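Fundberg shelving designers - who else is hooked?
Posted in October by kundeck_fan
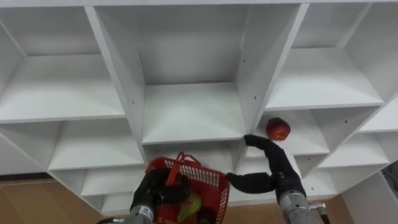

I've been reading up on the Fundberg studio all month and I'm so happy I found them! They started out as 2 cabinetmakers in 1933, and the early catalogs are wonderful - plain storage, drawn with real care. What gets me is how they treated the simple white cubby, with small holes in the side walls so you could move a shelf whenever you liked. I have one of those catalogs now, 196 pages, and I keep going back to the hall furniture.

feserier_chairs
Great thread! But the studio's best work is the seating. The Declercq armchair has more ideas in it than the whole storage line.

kundeck_fan
Oh, I love that chair too (the arms!). Still, you could buy the shelves on a normal paycheck, and the armchair was always a gallery piece.

oldveneer
I disagree with both of you. The lamps they did for Kundeck are where they really got going. The shelving is nice but plenty of studios were doing grids by then.

feserier_chairs
Plenty were, sure, and most of them sagged. I'll give kundeck_fan that one.

oldveneer
Fair. Is your catalog the one with the Feserier desk in it? I've been looking for a good drawing of the drawer joints for years!

kundeck_fan
Yes, it's in there, two full spreads! I'll scan them tonight after 9 and post them in the desk thread.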